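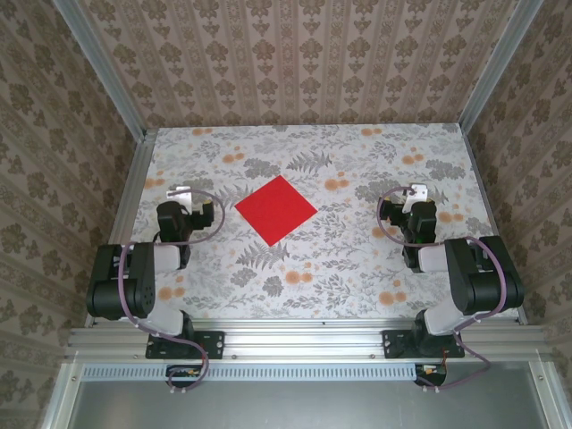 Vaida Lepik
Department of Design History, Stadanlow

3.2 Botanical repeats in household cloth

Printed table coverings form the largest group in the Zuvholm collection, with 505 pieces recorded. Of these, 69 carry leaf or fern motifs. Most were sold by the yard through the Skurnitz mail-order lists, and buyers cut and hemmed them at home. Shenoy's earlier survey treated the group as a single style – a view the present study does not support. The gray designs differ from the green ones in scale, in spacing and in the use of a second color. 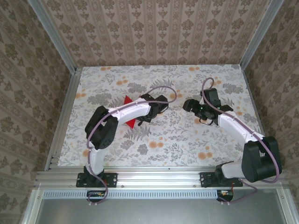
Figure 2. Gray botanical print with orange floral spots.

The second color was the main expense for small printers, and it was used sparingly. Lists from December show that a two-color cloth cost more even when the added color filled very little of the ground. The arrangement in Figure 2, with gray leaves, ferns and blossoms on white and the orange kept to scattered spots, is of this sparing type. In the collection, such designs are most often found on kitchen and breakfast cloths. Large areas of orange occur only in the borders of holiday cloths, which are discussed in Section 4.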